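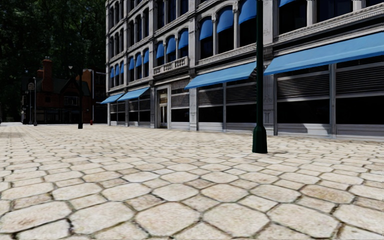

Our club's delivery rover for the Jalturero student challenge keeps losing its position in the simulator, and I'm stuck. It does fine on plain asphalt. Put it on the plaza with those big pale octagonal slabs, though, and the lane code treats every dark joint like a painted line! I've tried blurring the camera input and it barely helped.
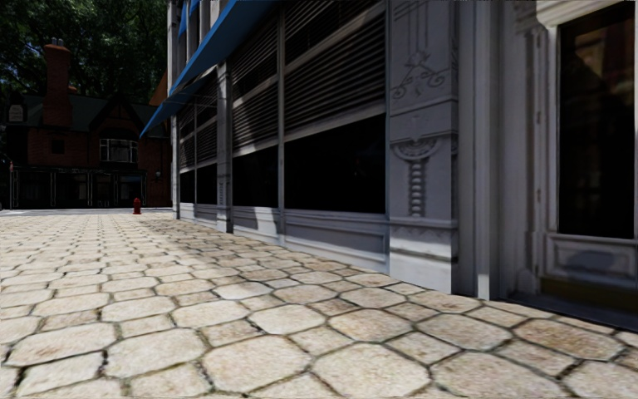
Golshifteh Bagheri
Student, Oltthorpe robotics club

We're running the stock Tastudberg planner with a lane threshold of 30. I tried 67 and it stopped seeing joints, but then it missed the curb too (oops). We have to hand in by December and I'd love to stop guessing. 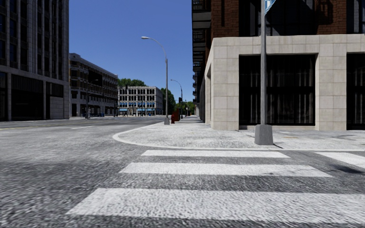
I also don't know if I should use one threshold for the whole town or swap it when the ground changes.

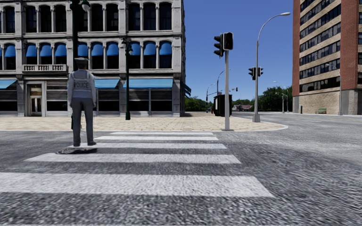 Stopping for people is the other half of our score, and I want that solid before I touch anything else. Right now the rover waits behind anyone it finds on a crosswalk. With the police officer standing at the edge of the stripes with his back to us, should it wait forever or plan a way past?

Rostam Shirazi
Swap it. I mentor a school team and we keep two settings, one for road and one for paving, picked from a small patch of ground in front of the wheels. We trained that on 900 crops and it was plenty – the slow part was labeling them. For the officer, wait. Check your rules for a timeout before you code a detour.

Lill
had the same thing last year, turned lane detection off on the plaza and just used the map. not pretty but we got 19 clean runs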